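4.2 Reading the team news

Football clubs say very little about injuries, and they say it at great length.

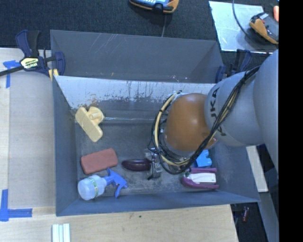
Figure 3. A KUKA arm with its gripper lowered into a gray bin; a dark purple, eggplant-shaped object lies near the center of the bin floor.

The corpus for this part of the study is made up of 500 pre-match bulletins, all published in the two days before kickoff. We wanted to know how much a reader could learn from them about who would play. Each bulletin was split into claims about single players, and each claim was then checked against the team sheet. A player who sat on the bench for the full match was treated as available, a ruling that Shiyu Gu opposed at the time and still opposes.

The claims were sorted using the scheme of Tang and Goodall, which places injury talk on a scale from "ruled out" to "fit." Most of the trouble lives in the middle. "Doubtful," "touch and go," and "we'll see how he trains" are supposed to mean different things, and in our first coding round we treated them that way. By the second round we had given up and put them in one group. Managers seem to pick among them by mood.

"Ruled out" was the most dependable label, though it had its moments. One full back was ruled out on the club site, ruled out again by the manager in front of the press, and named in the starting eleven the next afternoon. He played the whole match. The club's report praised his recovery and did not say what he had recovered from.

The word "knock" needed a section of the codebook to itself. In our bulletins it covers a bruised shin, a missing month, and at least one transfer. Haiyan Zeng proposed dropping every claim that contained it, but this would have cost us 400 claims and most of the wingers. We kept them under a separate code and report them apart from the rest.

Late changes raised a different problem. Several sites rewrote their bulletins after the teams were announced, so that the forecast became suddenly excellent. Where an earlier saved copy could be found we used that one, and where none could be found the bulletin was left out. The last saved copy in the set is from May 26, 2019, by which point the season had little left to hide.

Two coders, Aiguo Shao and Dehua Tang, read a shared set of 100 bulletins before working alone. They agreed well on named injuries and badly on tone. The phrase "he has a chance" split them for most of an afternoon – Shao heard hope in it, Tang heard a man being let down gently. The team sheets favored Tang.

We made no attempt to judge whether a club was misleading its opponents on purpose. That would require knowing what the club itself believed, and on the evidence of these bulletins the matter is often open until the bus arrives.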